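Flornunora Forum > Cell Integration > Faults and Safety
Thread: Gripper drops to default force after comms timeout, bent socket pins

ferrule_88
Posted Sep 15, 2023

We run a disassembly cell for returned workstation towers. Arm with a two-finger parallel gripper, wrist camera, Stelireo controller, Jarkura gripper driver. The sequence is side panel off, cards out, memory out, heatsink off, load plate up, processor out. The last two steps are where we have trouble.

The gripper is meant to close on the retention lever at a reduced force limit. On three boards now it has closed at full force and the fingers have dragged sideways across the socket. Two boards had bent pins. The third looks clean but I have quarantined it.

Log extract from the last one:

step 35 set_force LOW ack
step 36 move approach_lever done
step 37 gripper comms timeout, 200 ms
step 37 gripper reconnected
step 38 close done
step 38 measured force above limit, warning only

The controller carried on after the reconnect as if nothing had happened. Wrist camera view at the socket stage, for anyone who wants to comment on the approach angle: 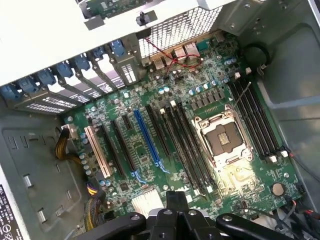

Wrist camera, load plate open, socket empty.

The lever leans up towards the right-hand memory bank when it is released, so there is not much room for the fingers on that side. I had assumed the fault was a bad approach pose until I read the log properly.

Has anyone else seen the force limit vanish after a timeout?

torsionbar
Reply 1

Yes. The Jarkura driver holds the force limit in volatile memory. Any reconnect reloads the power-on default, which is maximum. You have to write the limit again after every reconnect and read it back before you close. The acknowledgement at step 35 tells you nothing about the state at step 38.

halfduplex
Reply 2

Agree on the mechanism but I would look at the timeout first. Why is the link dropping at all? Check where the gripper cable runs. If it shares a clip with the motor cable along the forearm you will get dropouts whenever the wrist moves quickly. I had 173 of them in one shift before I separated the two.

ferrule_88
Reply 3

They do share a clip. Two clips, in fact. I will move the gripper cable tonight.

torsionbar, is there a parameter to save the limit permanently? I can't find one in the manual.

torsionbar
Reply 4

Not in the release I have. There was supposed to be one in December but I have not seen it mentioned again.

mossgate
Reply 5

I don't think this is a driver fault. The pose is tight. Look at the glare just below the socket as well - if you are using vision to find the lever I would not trust the result with the lighting like that. Full force on a well-placed grip would bend the lever, perhaps, but it would not put the fingers across the pins. You have two faults and the force one is the less important.

torsionbar
Reply 6

Disagree with the ranking. A poor pose at low force stalls and raises an error. A poor pose at full force wrecks the board. The force limit is the thing that makes the pose error survivable.

mossgate
Reply 7

It makes it survivable until someone raises the limit to get past a stiff lever. I have seen that done. Fix the pose.

ferrule_88
Reply 8

Vision is used for the lever tip, yes. Depth comes from a fixed offset, which I now like less than I did this morning. I will put a diffuser on the lamp and compare the detected tip position before and after.

cattaneo_cell2
Reply 9

We use the same driver on the Cattaneo line. More serious question: where are people's hands when this happens? If the force limit is part of your risk assessment, then a timeout has just removed a protective measure without stopping the machine. "Warning only" is the line in that log I would worry about.

ferrule_88
Reply 10

Fixed guarding, interlocked door. Nobody can reach in with the arm live in automatic. Manual mode is different, we do jog with the door open at reduced speed, and the gripper can be closed from the pendant.

cattaneo_cell2
Reply 11

Then manual mode needs the same fix, and until it has it I would keep the gripper disabled with the door open. A software limit that resets itself should not be credited as a safety function in either mode. Have whoever signed the assessment look at it again.

halfduplex
Reply 12

Seconded. Also make the reconnect a stop condition. Automatic reconnect is convenient on a conveyor and a bad idea here.

ferrule_88
Reply 13

Update. Changes made:

Gripper cable rerouted, separate clips.
Comms loss now stops the arm and needs a manual reset.
Force limit written and read back before every close, stop on mismatch.
Over-limit force changed from warning to stop.
Gripper disabled with the door open, pending review of the assessment.
Diffuser fitted.

Ran over 2000 open and close cycles on a scrap board with the arm moving between poses. No timeouts. I then pulled the gripper connector by hand between approach and close, and the arm stopped each time.

mossgate, the detected lever tip did shift with the diffuser on, enough to matter. I still think the force limit did the damage, but the pose is being retaught.

mossgate
Reply 14

Good. Measure the depth while you are at it, and drop the fixed offset.

torsionbar
Reply 15

Could you post the read-back routine? Mine polls too slowly and adds a noticeable pause before each close.

ferrule_88
Reply 16

Will do once I have taken our part numbers out of it.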